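Jenura Heated Airer: Set-up Guide
Section 2: Positioning, First Use and Putting Things Away

Read this section before plugging anything in. We know you won't, so the important parts are marked Caution.

2.1 Choosing a spot

1. Stand the airer on a level floor, with a hand's width of space on every side.
2. Keep it clear of curtains, beds and any relative who likes to lean on things.
3. Open both wings until they click. A wing that has not clicked will wait until it is fully loaded to let you know.

Caution: Do not use the airer in a bathroom. Steam and mains electricity have met before and did not get on.

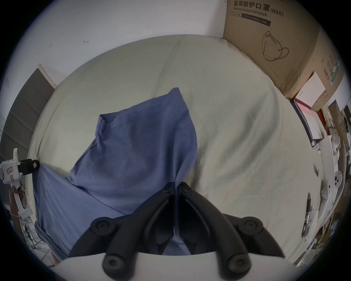
2.2 First use

1. Plug straight into a wall socket. Extension leads are not suitable, including the good one.
2. Press the power button and hold for 2 seconds. The lamp turns amber.
3. Run the airer empty for one hour. A faint smell is normal. A strong smell is not, and you should switch off and ring Stondach Service.

Note: The airer measures 900 mm to the top rail and draws 310 watts. It will not heat the room, whatever was said in the shop.

2.3 Loading

1. Spin the washing first. The airer dries damp clothes; it has no plans for dripping ones.
2. Hang one layer per rail. Two layers take twice as long, and four take until Monday.
3. Put thick items on the top rails and socks wherever socks end up.

Caution: Never cover the vents on the base. If you own the Jera cover, leave a gap at the bottom.

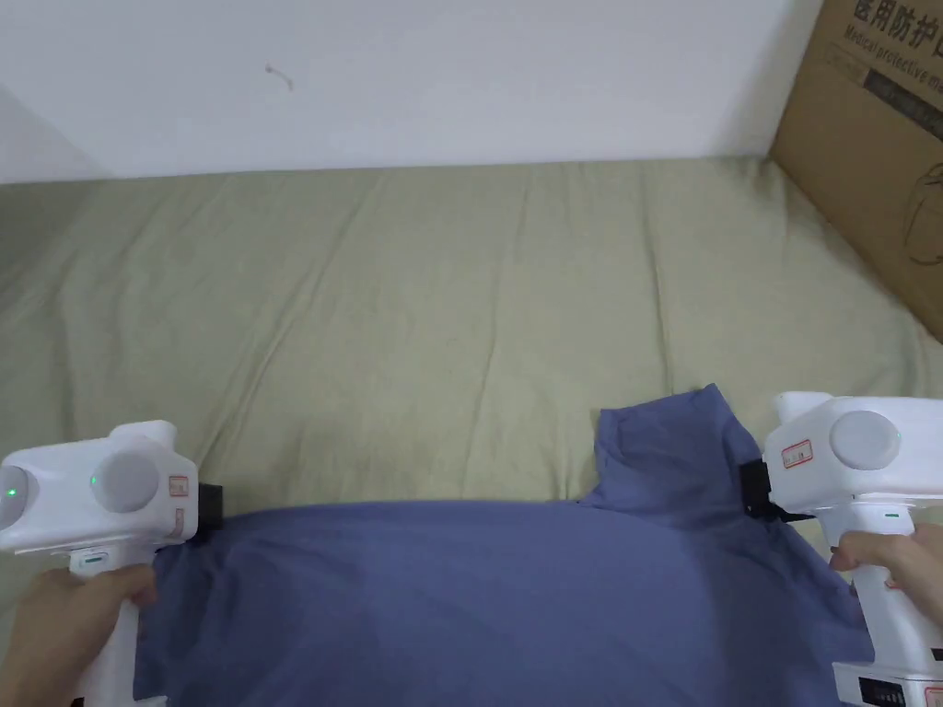

Spread the garment on a flat surface before folding.

2.4 Unloading

1. Switch off and wait ten minutes. The rails stay warm and zips stay warmer.
2. Check seams and waistbands, which are always the last to dry and the first to be believed.
3. Fold promptly. Clothes left on the rails overnight keep the rail's shape. 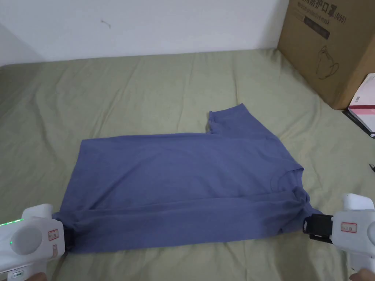 Dry clothes crease fastest in a heap, so clear a space before you empty the rails. A made bed will do. Lay a T-shirt out sideways, as with the blue one here, take hold of the lower corners and pull gently until the hem is straight. Wrinkles in the sheet underneath do no harm.

2.5 Storage

1. Unplug, wrap the cord loosely and close both wings.
2. Store upright and dry. Keep this guide with it, in the drawer with the others.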